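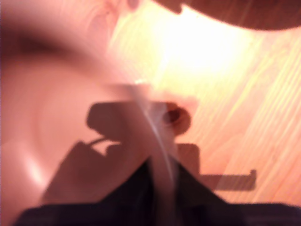
3.2 食卓という面をどう扱うか

さて、ここからは食器そのものより、食器が置かれる「面」の話をします。私は最初、木の天板なんて背景だろうと軽く考えていたのですが、記録を読み返すうちにすっかり考えが変わりました(共著者のParedesには前から言われていたのに!)。

今回の対象は20世帯、片づけの記録は141件です。図3に、淡い色の木の天板の一例を載せました。木目が斜めに細く走り、光の強く当たるところでは白くとんで、ほとんど読めなくなっています。左には丸みのあるピンク色のものが大きく写っていますが、ぶれが強いので、器の種類の集計には入れませんでした。

面白かったのは聞き取りのほうで、天板の話になると皆さん急に饒舌になるんです。傷や輪じみの話だけで発言が513件近く集まり、器の好みの話よりずっと長く続きました。どこに何を置くかも、木目の向きに合わせて決めるという世帯が九つあって、これは私の予想にまったくなかった答えです。

図3 淡い色の木の天板と、その上部に見える光の反射

なお、布を敷いて使う世帯の記録は性質がかなり違うため、3.3節で別に扱います。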